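The Nimcombe Bracelet

My aunt kept her jewelry in a cookie tin, and when she moved to Vemport she left the tin to me, along with the bed, the round table and a note that said "sort this out, you have the patience." I don't have the patience! I have never had the patience. But I was between jobs and the room over the bakery was mine until the lease ran out, so I pulled the table up next to the bed, threw her blue plaid cloth over it (she would have noticed if I hadn't, even from 746 miles away) and pried off the lid.

You have to understand that Aunt Barua was not a rich woman. We called her that, by the way, Aunt Barua, last name only, as if she were a gym teacher. She sold buttons and thread for 40 years and whatever she had around her neck on a given morning came from a market stall or a cousin. But she wore all of it as though a guard was waiting outside. When I was little I thought the purple bracelet was worth more than our building. I used to ask to hold it and she'd say, "Wash your hands first," and I'd wash them, and then she'd say, "Now dry them," and by the time I was done she had it back on her wrist and was halfway down the stairs.

So of course the purple one was what I went looking for.

It wasn't on top. On top were papers, a whole wad of them, and under those was a brown strand wound up on itself like something asleep. I put my hand in up to the knuckles and felt beads, and more beads, and the cold edge of a bangle. I started laying things out on the cloth, a bit here, a bit there, with no system whatsoever. My downstairs neighbor, Tanvir Rathnayake, came up to borrow my can opener and stayed for an hour and a half.

"You're making piles," he said.

"I'm making one pile."

"You're making one pile very wide," he said, and sat down on the bed.

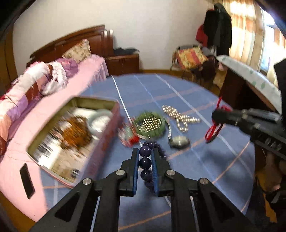
What was it about that bracelet, of everything in the tin? It was the one thing she'd ever promised me, when I was nine and had the flu, and I had spent all the years since pretending I'd forgotten.

Anyway, there it was, dark as plum jam, with those big shiny round beads. Tanvir whistled. I told him about the flu and the washing of hands and he listened with the can opener in his lap.

"Are they real?" he asked.

"Real what?"

"I don't know. Whatever they're supposed to be."

I said we could walk over to Unar's, the pawn shop on the corner, and find out in five minutes. I even got as far as looking for my shoes. Then I sat back down. If they were real I'd have to worry about them, and I'd end up keeping them in a sock. If they were glass I'd be nine years old and robbed. I didn't want either one, so I asked Tanvir if he was hungry, and he said he'd been hungry since before the can opener.

We ate beans out of two mugs. Then we went back to the tin, and he got interested in the papers, which I'd shoved aside. One of them turned out to be folded around another, and inside that was a receipt in pencil, so faint he had to take it over to the window. It was from a shop in Nimcombe, where my aunt grew up and which she never, ever talked about.

"One bracelet, purple," he read. "Paid in 2 parts. Second part in April."

"How much?"

He turned it toward the light, and turned it again. "It's rubbed off."

I called her. It was late where she was, or early, I can never keep it straight, and she picked up on the first ring the way she always does, already annoyed.

"You found the receipt," she said. I hadn't even said hello!

"Who paid the second part?"

There was a long quiet on the line, and a kettle going somewhere behind her.

"Did you wash your hands?" she said.

I looked at Tanvir. I looked at the bean mugs. I put the phone down next to the green bangle, went over to the sink and turned on the tap loud enough for her to hear it.

Posted Aug 31, 2018 | 1168 shares | 40 comments

Contact | © 2018 All stories remain with their author | Back to top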